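Search this site
Search Go

August 10, 2022

Up too early. Coffee, no milk, forgot again. Meant to do the bills and did laundry instead, or the folding part anyway. Noémie called in the middle of it, wants the 500 I owe her for the Staver before she leaves. Said yes. Will have to move money. 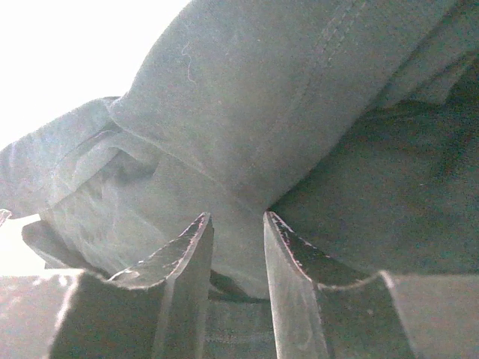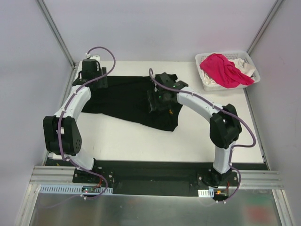

Folding, two views. Lint and pilling on the gray in the first one.

Need a new lint roller, the old one just pushes fuzz aroud. Sleeves in first, then thirds, the way Gaétan showed me in January. Still lopsided. Drawer wont close, too many shirts, 4 should go to the donation bag. Maybe more.

Bills after supper. Car is 1,285, ugh. Rent fine. Gaétan at 55 Vachon tomorrow to look at the dresser, bring tape measure. And buy milk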